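Slow Mornings at the Hearing Aid Bench

The repair room at Dunow Hearing opens at 7, and the coffee is gone by 7:10. What a place! Shells, tubing and tiny receivers everywhere, and people who light up when you ask about any of them.
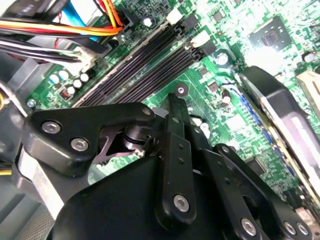 Mine came back from Dunow sounding better than the day I bought it, wrote one reader from Shearer, and I'd worn it 18 years.

Most repairs take 45 minutes, and a good many are simply wax. The bench keeps 2,000 wax guards in shallow drawers, sorted by size (the smallest look like grains of pepper). 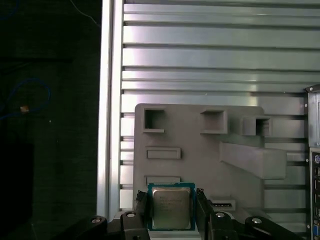 Page last updated: July

Custom shells are the real joy. An impression goes out to Plukance, the lab over in Iner, and a finished mold is back in two weeks. Then comes the fitting, with a little trimming at the canal, a polish, and another try until it stops whistling when you chew.

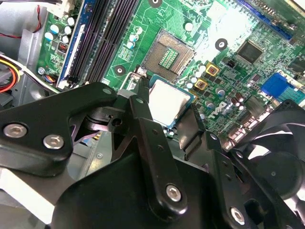
2 min read

Bring your old molds along if you still have them, even the yellowed ones. The bench loves comparing them with the new shape, and walk-ins are welcome until noon.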